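Wutemik (message broker)

Wutemik is a lightweight message broker for passing events between desktop applications and background services on the same machine. It was written by Minoru Higuchi while he was working on inventory software at Matsuda, a supplier of systems for small grocery stores, and was later released as open source. It is maintained by the Kurbridge project.

History

The first version was a single library that let a checkout program and a stock program share price changes without both opening the same database file. Higuchi split it into a client library and a separate broker process in version 2, after users reported that a crash in one program could leave the shared queue locked. The broker was moved to Kurbridge in January of the following year, along with its issue tracker -- 424 open and closed tickets at the time.

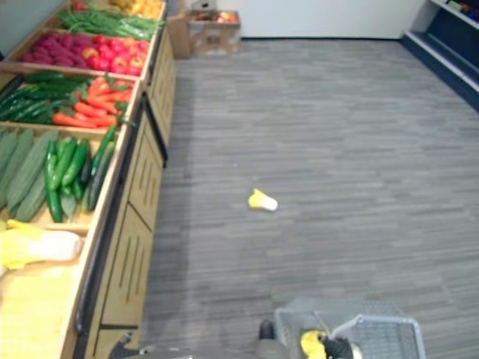 Version 3 replaced the original text protocol with a binary one. Older clients can still connect through a compatibility mode, which is turned off by default.

Design

Each client connects to the broker over a named pipe or a local socket and subscribes to one or more topics. Messages are delivered in order within a topic, but no order is promised between topics. A client that does not answer a heartbeat within 30 seconds is dropped, and its pending messages are kept on disk until it reconnects or the queue limit is reached. The default limit is 50 messages per client.

Wutemik does not encrypt local traffic. Access is controlled by the permissions of the operating system, so two programs running under different user accounts cannot share a topic unless an administrator allows it.

Related software

Lultine is a graphical monitor for Wutemik. It shows connected clients, queue lengths and recent errors, and can replay stored messages for testing. It is distributed separately and listens on port 606 when remote viewing is enabled.

See also

Interprocess communication
Message queue
Publish-subscribe pattern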